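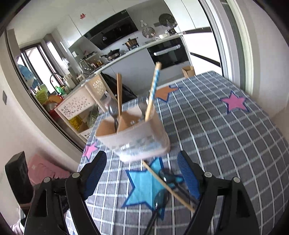 Macarena Pacheco would sooner have had the old shutters back. The new ones close better, she admits, and the bedroom is quieter, but it took her most of a winter to stop reaching for a strap that was no longer on the wall.

Her building in Urketa had 281 roller shutters, nearly all of them the original wood. Slats had swollen, boxes leaked air, and on the north side several had been stuck halfway down for years. When the owners voted to replace them, the work went to Viltia, a small firm that makes insulated aluminum shutters and fits them with its own crews.

The job was harder than it looked from the street. The boxes above the windows had been built into the masonry, and no two floors matched. Viltia measured every opening separately and cut the slats at its shop in Echevarría. A crew could finish 6 windows on a good day. On Wednesdays the elevator was closed for maintenance and they worked on the lower floors.

Most of the heat loss was in the box and not in the slats. A hollow box with a loose lid is close to a hole in the wall. The crews lined each one with rigid foam, sealed the lid, and put a brush strip where the shutter drops through. Owners who wanted to keep their wooden slats could have this done on its own for 200 a window, and a few did.

Motors were the main argument. Viltia offered the Pamen, a tubular motor that sits inside the roller and runs from a wall switch. It suits wide balcony doors, where a shutter can be too heavy to lift by hand. For a small kitchen window a strap is cheaper and easier to fix. Pacheco's share came to almost 4,000, with motors in the living room only.

The last shutters went up in April. The crew left a box of spare slats in the basement, sorted by floor, and the color has already been discontinued.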